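Marking out a prep table with paper and tape

By Temitope Oyelaran
May 21, 2024

Covering a long table and taping it into sections keeps each job in its own place and makes clearing up quicker. You can do it on any flat table, and the whole thing comes off when you are done.

What you need

A roll of brown paper wide enough for your table
Coloured tape that peels off cleanly, in a shade that shows against the brown
Scissors
A long ruler
A damp cloth and a dry one

Preparing the table

Wipe the table down and let it dry fully. Tape will not hold on a damp edge. Unroll the paper from one end and leave 100 mm hanging over at each side. Fold the spare paper under and tape it to the underside. Smooth from the middle outwards as you go.

If your roll is narrower than the table, lay two lengths with a small overlap and run a strip of tape along the join.

Marking the sections

Start with the lines that go across. Put down one near the front and another further back, then add the long lines running up the table. Large rectangles work better than small ones. I aim for almost 700 mm on the longest side, enough for a chopping board with space beside it. Press each strip down with the dry cloth, especially where two cross.

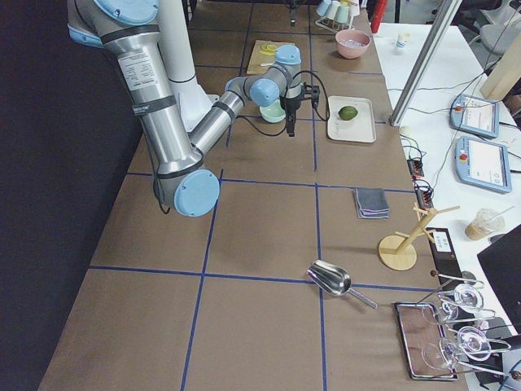 Blue tape on a brown covering, with the board, tray and bowls set out.

Setting things out

Put the board down first, as it takes up the most room. Bowls can go near the sides. A tray with rounded corners is handy for anything that rolls, such as an avocado. Hanne Briem, who taught me this method, keeps one section clear for whatever comes off the board.

Taking it up

Lift the bowls and board away, then peel the tape slowly, keeping it low to the surface. Roll the paper inwards from both ends so the crumbs stay inside. Any sticky marks will come off with warm water and a drop of washing-up liquid.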